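Teaching by demonstration: handout 3
What a demonstration does and does not tell you

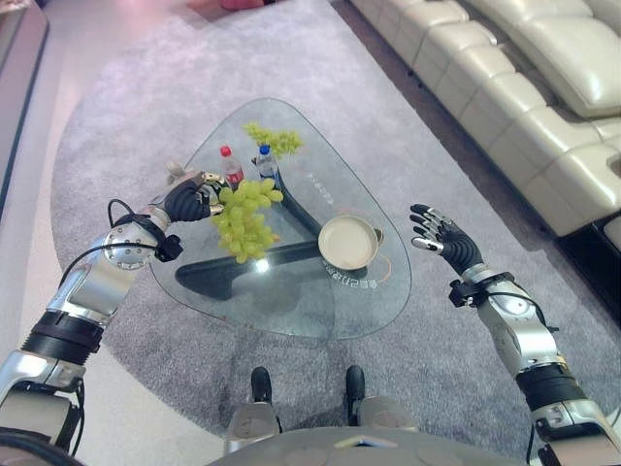 Start with the claim you will meet most often, usually in a sales deck: show the robot a job enough times and it will learn the job. I would like you to distrust the second half of that sentence.

Take fruit. A person on remote control can close a robot's hand on the stem of a bunch of grapes and hold it over a glass table. Fine. The person did the seeing and the deciding. What gets stored is joint angles and camera views — a record of one operator's habits, good and bad.

Dinuven quotes 888 demonstrations for its table-clearing set. Ask how many operators, how many rooms, and whether failed tries were thrown away. The Codby notes answer only the first: 3.

Points to argue over in the seminar
- Guiding the arm by hand gives you a feel for force. Remote control mostly doesn't, and soft fruit is where it shows.
- Glass is awkward. Reflections, and print seen backwards through it, end up in the training views too.
- If one hand works and the other stays open, is that part of the task? The learner can't tell.

Reading: the Grornberg report, first 20 pages. Skip the foreword.
Written answers by 27th August.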